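Laundry cell, left arm door contact fault

Gallery page for the fault logged on the Saltameo cell, 14 Nov 2020. Compiled by Ornella Monti. The task is unloading: the arms take soft items out of the drum and put them in the basket on the floor. The controller is a Nutis unit and the task software is Kisuvano, release 6. The full log is stored under run 2208.

The fault in short: during the approach to the drum, the left arm touched the door ring and kept pushing. The contact limit should have stopped it at 18 newtons. The log shows a peak of 40 before the arm stopped. No one was inside the marked area. The door was checked after the run and the hinge play was within the limit.

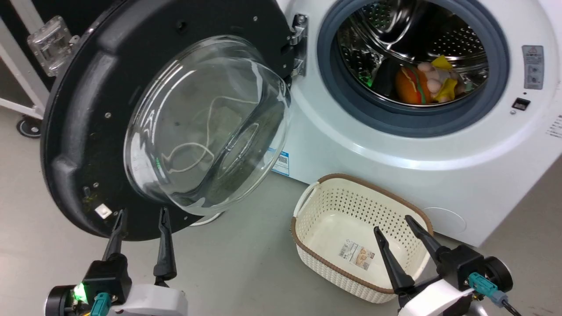 The contact limit on the left arm is set in two places, once in the controller and once in the task file. The task file value wins while a task is running, and it had been left at the setting used for pressing the door shut. With the door wide open to the left of the drum, the ring and the domed window take up much of the space above the left gripper, so a small error in the planned path is enough to cause a touch. The right arm has no such problem on this side of the door and its limit was correct.

Door position is entered by hand as an angle. The planner treats the door as a flat disk and does not allow for the depth of the window. Melis, who supplied the door model, have been sent the measurements and will return a version with the full shape. Until it arrives, the door is entered as a box with extra clearance on both faces.

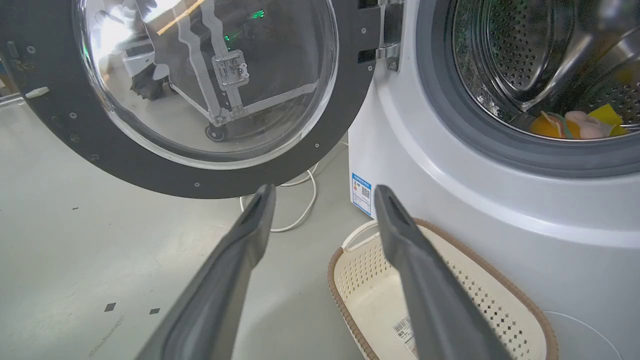

The box makes the left arm take a longer path, low over the basket and then up to the drum. Cycle time is worse and that is accepted for now. Two test runs with the box in place gave no contact events on either arm. They were made at half speed, so they say little about behavior at full speed.

Changes made so far:

Contact limit removed from the task file. The controller value is the only one used.
Task start is blocked if a task file contains a contact limit.
Left arm speed reduced within reach of the door.
Stop button test added to the start-of-day sheet.

Still open: the delay between the first contact reading and the stop. The log shows the force rising for longer than the task file setting explains. A filter on the wrist sensor is the likely source, but the filter settings were not saved with the run. They will be saved from the next run on.

The cell stays at reduced speed until the delay has been measured. Requests to run it at full speed go to Ornella Monti in writing, with the task file attached.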